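Section 5: Hanging and Adjusting the Doors

By now you have a Hendix cabinet carcass standing more or less upright and a bag of screws with one missing. Carry on. Doors go last, and they forgive nothing.

Before you start

Check that the cabinet is level in both directions. If you skipped Section 2 because it looked boring, go back and do it. A door hung on a crooked cabinet will swing open by itself at night, and you will blame the cat.

You need a Phillips screwdriver, a pencil, a level and a second person. The second person should be patient and should not have opinions.

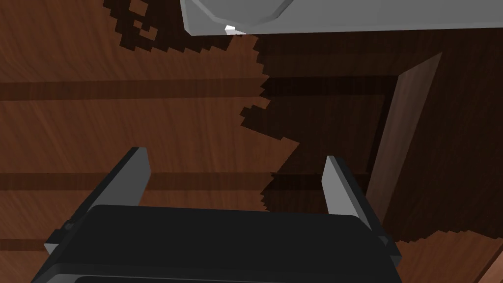

Hanging a door

1. Lay the door face down on a blanket. The dining table will also work, provided you have stopped caring about the dining table.

2. Press each hinge cup into its hole and drive both screws by hand. A power drill will strip the holes in less time than it takes to say "low torque."

3. Have your helper lift the door to the cabinet. Hook the top hinge onto its plate first, then the bottom one.

4. Tighten the plate screws until snug, then stop. There is more adjusting to come, and you will only have to loosen them again.

CAUTION: Do not let go of the door while it hangs from the top hinge alone. The hinge is strong, but it was never meant to do this by itself.
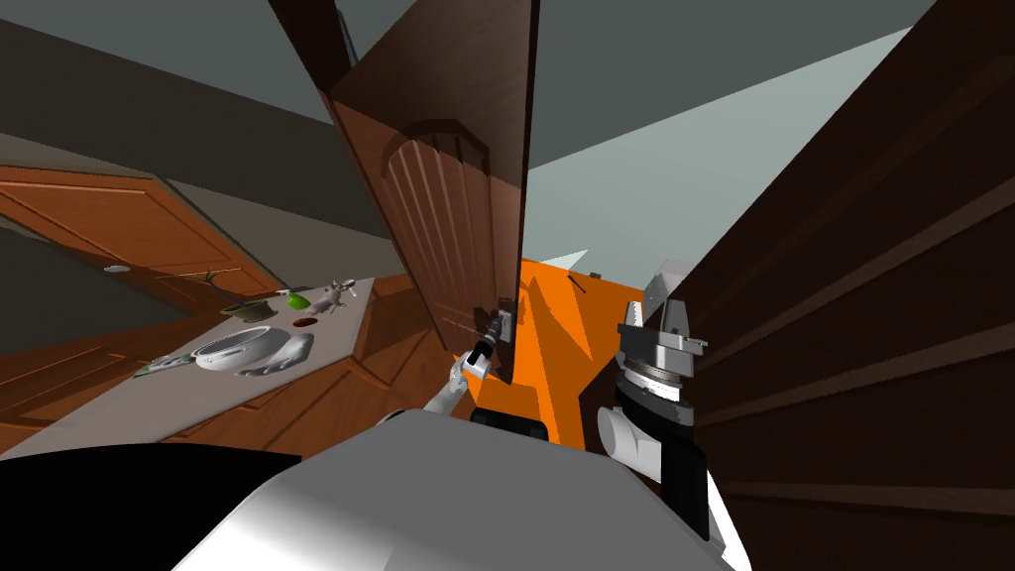 5. Wait 15 minutes before adjusting anything. The hinges settle a little under load, and so will you.

Adjusting the gap

Each hinge has two adjusting screws. The front one moves the door left and right. The rear one moves it in and out. Turning both at once moves it somewhere else entirely.

6. Close the door and look at the gap along the handle side. If it is wider at the top, turn the front screw on the top hinge a quarter turn clockwise.

7. Open, close, look again. Repeat until the gap is even or until dinner.

8. If the door rubs at the bottom, back out the rear screw on the lower hinge by half a turn.

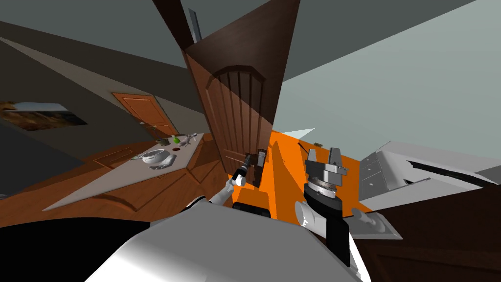 Fig. 5. Arched-panel door, open.

Note: Arched-panel doors have a right way up. Checking before you drill for handles is free. A replacement door is not, and ours take 30 days to arrive.

Fitting the handle

9. Tape over the spot where the handle will go, mark the holes on the tape and drill from the front. Clamp a scrap block behind the door so the wood doesn't splinter on the way out.

10. Tighten the handle screws from the inside. If they are too long, use the short ones in the bag marked B. If there is no bag marked B, call the parts desk and ask for kit 790.

Living with it

Wipe the doors with a barely damp cloth, following the grain. Skip anything that promises a "miracle shine." Wood floors nearby deserve the same mercy, so lift the cabinet when you move it – dragging leaves grooves, and no rug is ever quite the right size to hide them.
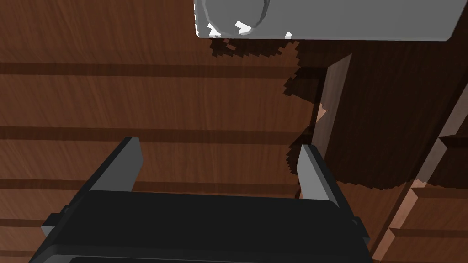
Ursina Ruchti

Check the hinge screws again in September, after the summer humidity has had its fun. A quarter turn is usually plenty. If a door has started to sag, go back to step 6 and leave the other doors alone, however tempting they look with a screwdriver already in your hand.

Guide revised 2/5/18. Shelf pins are covered in Section 6.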